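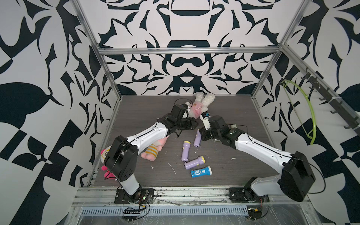
Speaker notes: Teaching by Hand, Teaching by Wire
Skustlow meetup, September 2021. Slot is 40 minutes, aim to leave time for grumbling.

Opening
Wait for the door to stop banging. Say who we are: the Davano project, two arms, one bench, a great many toys. Ask who has taught a teenager to reverse a trailer. Those people can nap through the next bit.

Two ways to show a robot a job
By hand: you grab the arm and push it through the motion. Cheap, quick to learn, hard on the shoulders. The trouble is that your own body is all over the recording, and with two arms you run out of hands in a hurry.
By remote: you hold a pair of small leader arms and the big ones copy you. Feels like eating peas in ski gloves for the first day. Stick with it.
Mention that we moved from the first to the second in March. Don't tell the elbow story unless asked.

What the wrist sees
Pause here and let them look at the clutter before talking.
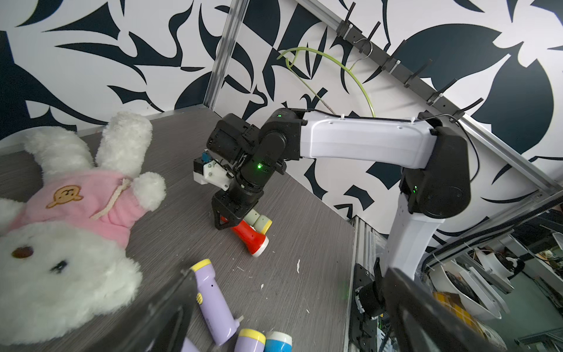 Wrist view: finger on the red flashlight, bunny off to the left.

Points to make:
The operator's favourite view is rarely the one the policy gets. If you steer by peering over the bench, you're using information the robot will never have. We make people drive from the screens.
Fingers fill a good part of the picture up close. Learn to live with it.
Soft things and hard things want different habits. A flashlight rolls. A plush toy squashes, and an ear is a perfectly good handle if you have no manners.

Numbers slide
2149 demonstrations recorded, and we threw out the first 1000. Let that sink in, somebody will wince. The early ones were full of dithering: hover, think, hover, sigh. The robot learned the dithering beautifully.
Our rule now is that if you stop to think for longer than 5 seconds, you bin the take and start over.

Operator habits
We have a fast one and a tidy one. Mixing their recordings gave us an arm that rushed to the toy and then lost its nerve. Agree on a grip and an order before anyone touches the leader arms. Write it on the wall. The Lanz checklist is in the handout, skip the colour coding, it was a phase.
If running late, drop the Illik comparison and go straight to questions.

Questions we usually get 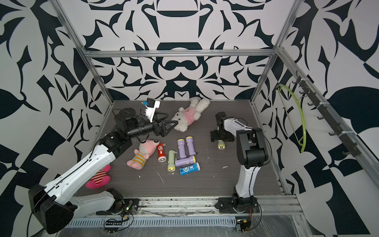 Do you need to tidy the bench the same way before every demonstration?
Please don't. Move things between takes, turn them around and let them overlap. If every recording starts from the same layout, the arm learns the layout and falls to bits when a toy is a hand's width over.

If there's silence, ask the room what they'd teach first. Someone always says laundry. Unplug the laptop before the next speaker needs the cable.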